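Zedamer abre a las siete y a las siete y diez ya no hay dónde poner el abrigo. Quedamos con Ans Verbruggen entre dos entregas, ella de pie, yo en un taburete que cojea. Lleva el taller de reparación de objetos de casa desde agosto. Antes, oficina. No la echa de menos.

"Lo primero que pregunto es para qué lo usan. Luego ya vemos si tiene arreglo", dice. Mira el reloj. Sigue. Molinillos, lámparas, cajones que no cierran. Este año han pasado 851 cosas por el mostrador, lo sabe porque las apunta todas en una libreta, a lapiz.

¿Y las que no se arreglan? "Se devuelven. Con una nota, explicando qué le pasa. La gente agradece la nota más que el arreglo, a veces".

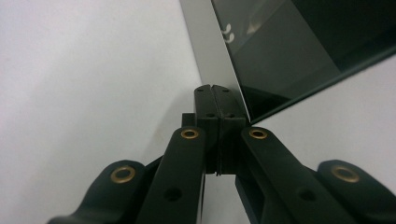
El orden le preocupa más que las herramientas. Cada noche, media hora de recoger, sin excepciones. Vinzenz Pichler, su socio, es de otra escuela. "Vinzenz deja los tornillos en tazas de café. En tazas con café, una vez". Él lo oye desde el fondo y protesta, que aquello fue en abril y que ya pidió perdon.

Le pregunto por el alquiler. Resopla. Por el local de Sakamoto, el de la esquina, les pedían el doble y sin ventana. Se quedan donde están, 2 años más, firmado.

¿Algo que no acepte? "Relojes de pared. Me ponen nerviosa, todos a la vez". Suena el timbre, entra una señora con una tostadora envuelta en una toalla y Ans ya está despejando el mostrador. La entrevista sigue el jueves, me dice. O el otro.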